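Two Consuelo Quezadas

For most of the winter I was stuck on my great-grandmother, Consuelo Quezada. I had her in Plavmont from her marriage onward. I had her children, her address, and her burial. What I didn't have was anything from before the wedding, and every online tree I found gave her a set of parents I didn't trust.

The parents in those trees are Anselmo Quezada and his wife Rufina, who farmed outside Grellham. They did have a daughter named Consuelo. She is in the baptism register there, and she is the right age within a year. Somebody joined her to my great-grandmother a long time ago and other people copied it. I copied it too when I was starting out, and it sat in my file for 5 years with no source attached except another person's tree.

What bothered me was the marriage entry. The priest in Plavmont wrote that the bride was a native of Sandoval. Grellham and Sandoval are two days apart by wagon. A family could have moved, of course, and priests did get things wrong, but Anselmo shows up on the Grellham tax list every year without a gap. I could not see when they would have been living anywhere else.

So in April I ordered the Sandoval register on film and started reading. The Sandoval baptisms have no index. The volume I needed has a little over 200 pages, and the handwriting changes three times. The first clerk is clear. The second one abbreviates everything, so that Francisco, Francisca and sometimes Felipe all come out looking alike. The third used thin ink and wrote on both sides of the page, and a lot of it has bled through.

I read it in the evenings, two or three pages at a sitting, and kept a list of every Quezada as I went. The name is spelled with a z, with an s, and once as Quesava, which I nearly passed over. Godparents went on the list as well. I didn't use to bother with them and I had to go back through the early pages when I changed my mind.

She turned up in the second clerk's section. Consuelo, legitimate daughter of Teodoro Quezada and Maria Volla. The godmother was Benita Volla, and that was the name that settled it for me. A Benita Volla is also a witness at the Plavmont wedding. I had her in my notes already with a question mark beside her and no idea who she was. She must be an aunt, or possibly a grandmother, and she traveled to see the girl married.

I then went back to Grellham to see what became of the other Consuelo. I should have done that first. She died at age four. The burial is in the same church's books, a few years along from the baptism, with both parents named. Anyone could have found it, me included. 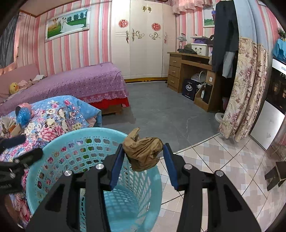 Taking the wrong family out of my file was slower than I expected. Anselmo and Rufina had brought a lot of people with them: brothers, in-laws, a line that went back four more generations on Rufina's side. I moved them to a separate file and didn't delete them, in case they connect some other way. Quezada is not that common in the county and Teodoro could still turn out to be a cousin of Anselmo. I have nothing that says so at present.

I have written to the owners of the three largest trees that carry the error. One answered the same evening and fixed it. One said she would look at it when she had time. The third tree has more than 4000 people in it and the owner hasn't signed in for years, so I expect that one will stay as it is and keep getting copied. I left a note on the profile with the film and page number.

What I have for the new line so far is short. Teodoro and Maria had at least two children baptized in Sandoval, Consuelo and an older boy, Julian. There is no marriage for them in the same church, so I am guessing they married in Maria's parish, wherever that was. The Vollas are not in the Sandoval books before Benita. Julian I have not found after his baptism.

The next film is the Sandoval burials, the same years. If Teodoro died there, the entry may give his birthplace, as the first clerk usually put it in and the third one did now and then. If you have Vollas anywhere near Sandoval, please leave a comment or write to me. I am happy to send copies of both baptisms and the Plavmont marriage to anyone working on these families.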